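Subject: Re: [shopfloor-chat] Anyone had an arm put in on a packing bench?

Hi Idris, hi all,

Sorry for the slow answer, we've had stocktake and I've been reading the list on my phone on the train and then forgetting to reply when I get home.

> On 18th October, Idris Kemeys wrote:
>
> Evening all. Our place has just told us we're getting a robot
> arm on the small-parts bench after Christmas. No details, just
> a slide with an arm on it and the word "collaborative". There
> are 35 of us on the floor and every single one has a theory.
> I've been on that bench a long time and I don't mind learning
> something new, but I'd like to hear from people who've had it
> happen and aren't selling anything.
>
> What I want to know:
>
> Who ends up looking after the thing day to day?
> Did your breaks or your pace change?
> Did anyone lose hours?
> And is it true you have to stick those little square barcodey
> things all over the bench? My supervisor said something about
> it and then wandered off.
>
> Cheers
> Idris

Right, so I'm at Gresik, the Judside site, on the bench where we kit up the small trays before they go through to sealing. It's fiddly stuff - clear covers, cards, little bags of fittings, all of it light and most of it slippery. We got our arm in July. It came through an outfit called Vonau, who did the install and still ring up every so often to ask how it's going. The arm has a proper name with a lot of letters and numbers in it but it's been Lewis since the first week and I honestly couldn't tell you who started it. Even the maintenance sheet says Lewis now.

Your questions, in the order I feel like answering them.

The square things. Yes! They're called tags, or markers, and they look like a barcode that's been sat on. Black border, blocks of black and white inside. The camera on the wrist looks for them and works out from how they're tilted and how big they look where the card is and which way it's facing. We have them on white cards that we prop up at the work position, and there are others we shift when the job changes. They matter a lot more than I expected a bit of printed paper to matter. If one gets creased, or someone lays a cover over it, or it lifts at the corner, Lewis will either go slow or stop and put up a message, and the message is never in words you'd use yourself. My favourite is "pose unresolved", which I've had on a T-shirt list for months.

So my tip is to get spares printed before they go home. Get them laminated in something that doesn't shine, if you can. The first lot Vonau gave us were glossy and on sunny afternoons, when the light came in over the roller door, we had no end of trouble. Matte was much better. And write on the BACK which one is which. I swapped a pair in August without knowing it and Lewis very politely tried to put everything a hand's width to the left of the tray for most of a morning. Nothing broken, just a sad row of bits along the bench.

Who looks after it. On paper, maintenance. Really, me and whoever's beside me. Maintenance come if it faults properly, but wiping the fingers, straightening the cards, filling the feed trays, clearing a stop and starting it again, that's all the bench. The fingers pick up smudges and we wipe them at the start of a shift and again after lunch. None of this was in anyone's job description when it came in, and if I could go back and change one thing it would be that. I'd have got it written down at the start as part of the role, with time for it. We did get it in the end, after a fair bit of nagging, and now there are 2 of us per shift down as "cell operators" with a small allowance. Small, but it's there. If they say to you it looks after itself, smile and ask who's doing the wiping.

Training was 2 days, and I'd ask for more. The first day was nearly all safety and the second was the fella from Vonau showing us things very fast on the tablet. He was lovely, but he'd been doing it for years and he'd press four buttons while saying the name of one. I ended up writing my own notes in an exercise book and that book has been photocopied for the other shift, coffee rings and all. Ask to be the one holding the tablet. You don't learn it watching someone else's elbow.

Pace. This is the one I'd think hardest about. Lewis isn't quick. I'm quicker than Lewis on the covers and so is everyone on our bench who's been there longer than a year, and I'll admit there was some showing off about that in the early days. But Lewis doesn't slow down at half past two when my wrists start. So over a whole shift it evens out, and what you find is that the arm sets a beat and you start working to it without deciding to. I was skipping my stretch. I'd hold on for the loo until it finished a tray, as if it would be offended! A few of us noticed we were doing the same thing and we had a chat with our supervisor about it, and now there's a pause button on our side of the bench and a rule that anyone can use it without giving a reason. Sounds like nothing. It made more difference to how the bench feels than anything else they changed.

On the good side, my wrists are better. I mean it, I used to go home with a wheat bag on them and now it's once in a while. The covers were the worst for it, that pinch and twist over and over, and that's the bit Lewis has taken most of. What I've got in its place is more checking, more setting up and more standing around the other side of the bench feeding it. My feet would like a word, so ask for mats while there's still project money about.

Hours. Nobody on permanent lost any here. I have to be straight with you though, we used to get a couple of agency people in for the busy stretch before Christmas and this year we've been told we won't need them on our bench. One of them had come back to us every year and was hoping to be kept on. So when management say no jobs were lost, that's true of the people who were in the room when they said it. I still feel a bit off about it and I haven't worked out what I'd have wanted them to do differently. Ask about your casuals, and ask early, because by the time ours came up it had already been settled in a spreadsheet somewhere.

The talking is different too. We used to natter across the bench all day and now there's an arm in the middle of it. It isn't loud, it's more that you keep half an eye on it. We moved the stools so we're beside each other on the one side and that brought it back a bit. Might be worth having a say about where it goes before they drill the floor. Ours was drilled before any of us saw the drawing, and it blocks the shelf where the spare bags live, so we walk the long way round every time. Still do.

Oh, and clear things. You didn't ask, but you said small parts, so if any of yours are see-through, mention it to the installers at the very first meeting. Cameras don't love them. We spent ages on ours, with Vonau trying them against different backgrounds and fiddling with the lights, and plain white card with flat lighting was what we stuck with. It still has its moments. I've learnt to spot when it's about to miss, there's a little hesitation, and I get my hand to the pause button before it makes up its mind.

If you're anywhere near Judside you'd be welcome to come and have a look, I'd only need to put your name in at the gate. Otherwise I can scan the exercise book for you, though you'll have to forgive the spelling and there's a shopping list in the middle of it. Let me know what brand they're giving you as well, there's bound to be someone on here who has one.

I've put a picture at the bottom so you can see the tags your supervisor was on about.

Cheers,
Cherry Mae Panganiban
Gresik, Judside (kitting bench, earlies)

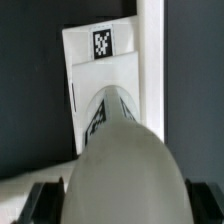 Lewis's wrist view: white finger in front, tag cards behind.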